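Facilities Office: Key Tag Changeover at Zuria House

Sep 22, 2025

The Facilities Office has begun replacing the paper key register at Zuria House with a color-tagged system. The change covers 214 keys held for offices, storage rooms and the Hirano annex. 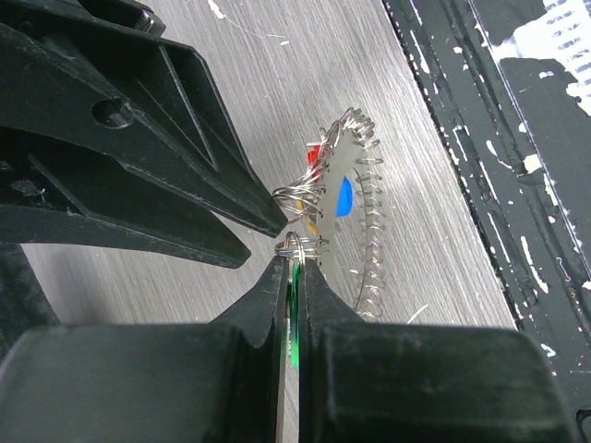
Keys will be issued on split rings, each with a plastic tag. Staff who hold a building key are asked to bring it to the front desk, where it will be checked against the register and tagged. 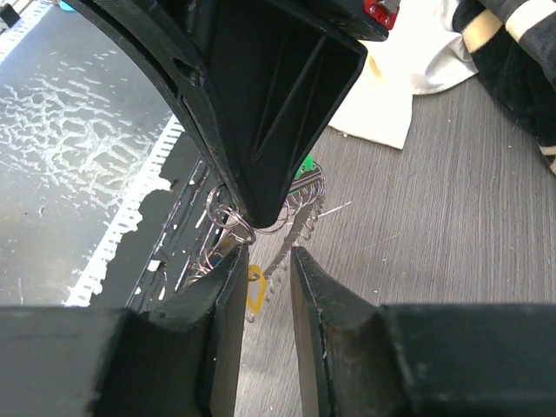
Key rings with green and yellow tags.

Tag colors have been assigned as follows: green for offices, yellow for storage, red for plant rooms and blue for the annex. White tags are reserved for spare keys - these will not be issued without written approval. 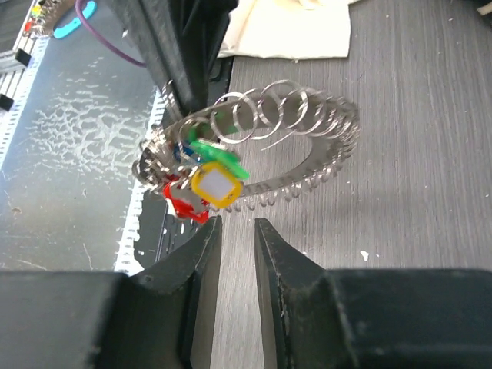

The room number is to be written on the label in the tag window. Names of departments should not be added. Lost keys must be reported to the Facilities Office within 72 hours.

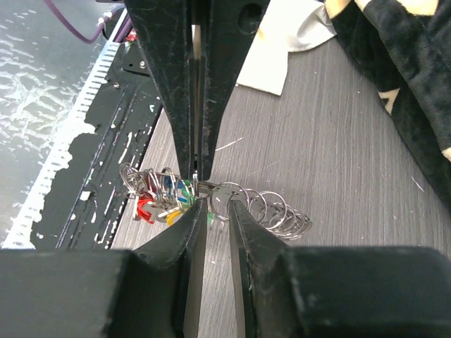 Returning Old Keys

Keys no longer in use may be left in the return box at the Broltex Street entrance. The paper register will close in January.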